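Piketti says its new planner can clear a table. We have questions

Piketti, the Narnosholm robotics firm, released version 2 of its Han planning software in July, and the pitch is a familiar one: point an arm at a messy tabletop and let the software work out the rest.
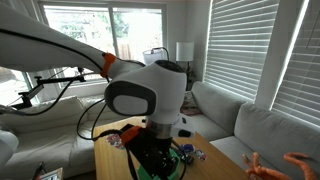 The 83 percent claim

The company says Han finished 83 percent of its pick attempts without a human stepping in. It ran 600 attempts, all on its own setup, and has not said how it chose the objects.

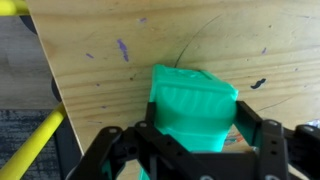

Grasp planning is where Han is supposed to shine, and the firm says it replans in mid-reach when the camera view changes. Fine. But a green plastic piece held between two fingers on bare wood is a kind case for any planner. Flat things are harder – paper, cards, anything with no side to grab – and the release notes give them one line.
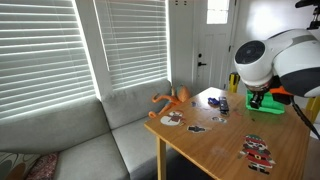
Then there is the training data. Piketti lists 2194 recorded demonstrations, which is small for software sold as general. The firm will not share the failed runs, so outside teams can't tell whether the misses came from perception or control.

Plovstead, a rival toolmaker, has asked for a shared test with objects neither side picks. Piketti says it is "open to the idea" – no date yet.
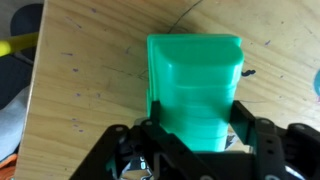
A wrist camera's view of the gripper at a green container.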